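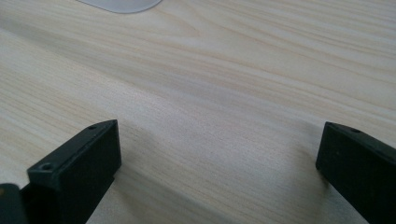 Dagmar Kratochvíl

January 31, 2020

Can a machine clear a table yet? I spent part of January at Jilance, a small workshop in Iltstead where household chores are tried out on robots. The short answer is sometimes, and slowly.

The gripper has two black fingers, open over pale wood with nothing between them. The edge of something whitish and rounded is just in view ahead.

Flat things are the hard part. A cup gives the fingers two sides to close on. A saucer lying on a table gives them very little, and most tries end with it being pushed along. Ragnvald Dahlgren keeps the log. Out of 169 tries at picking up a saucer, 46 worked. Wiping goes better, though corners get missed.

Asnakech Tilahun, who worked six years in a hotel kitchen, can clear the same table in under a minute. The machine takes about 2 minutes for one cup.

More pages from Iltstead will be added to this gallery in spring.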